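Cirilo Orozco would like me to own fewer trousers. He has looked at the pair I came in, which are black, and asked how many others I have that are also black. I tell him it is none of his business. He writes something down.

Orozco runs Wiltar, a wardrobe service that picks your clothes for you. You pay a fee, fill in a form with 464 questions, and every second month a parcel arrives with the things you are going to wear. He calls it "a uniform with your name on it." I have worn a uniform with my name on it. It was at a bakery, and I was not paying for the privilege.

"People hate choosing," he says. "They stand in front of the closet and they feel bad. We take away the bad feeling."

I ask how he knows they feel bad.

"They tell us. It's question nine."

The form is the work of Hye-jin Ban, who used to cut patterns for a coat maker and is the only person in the room wearing a colour. Hers is mustard. She is less sure of the pitch than her boss and more interesting on the clothes.

"Most of what goes wrong is shoulders," she says. "You can shorten a sleeve on almost anyone. If the shoulder is wrong, the shirt will always look borrowed. I wanted forty questions on shoulders and I got six."

What are the rest about?

"Mood," she says. "Travel. There's one about soup."

A full year with Wiltar costs $568, before alterations. For that money I could buy a decent winter coat and have enough left for boots, and I say so.

"You could," says Orozco. "But would it be the right coat?"

I think I am capable of finding the right coat. I have been cold before and I know what I am looking for.
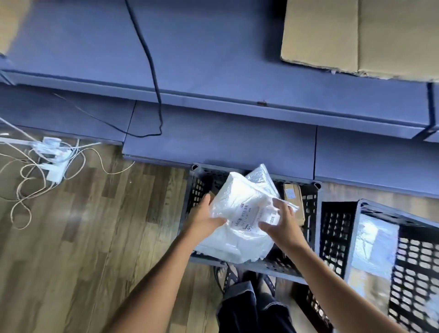
A bagged parcel with its shipping label, over a black crate.

Returns are where these services usually come unstuck. Orozco will not give me a figure. He says the word "return" makes customers feel they have failed, so at Wiltar they call it a "release." When I ask how many pieces were released last year he says the number is healthy. Healthy for whom, I ask, and he offers me more coffee.

Umesh Bhatia was a customer until last November. I found him without the company's help. He is tall, teaches high school chemistry, and was sent the same grey cardigan 2 times.

"It was a nice cardigan," he says. "I wrote to them and said I already had it, and they said that proved they understood my taste."

Did he save any time in the mornings?

"I got dressed in four minutes before and I get dressed in four minutes now. My wife says I looked tidier. She also says I looked like I was about to sell her a phone."

Back at the office I put this to Orozco, leaving out the name. He nods for a while. "Some people aren't ready," he says.

Ban walks me to the elevator. She asks where I got my jacket, and I tell her it was my aunt's. She pinches the seam at the top of the arm and tugs it once.

"Good shoulder," she says. "Don't let him send you one."

September 2020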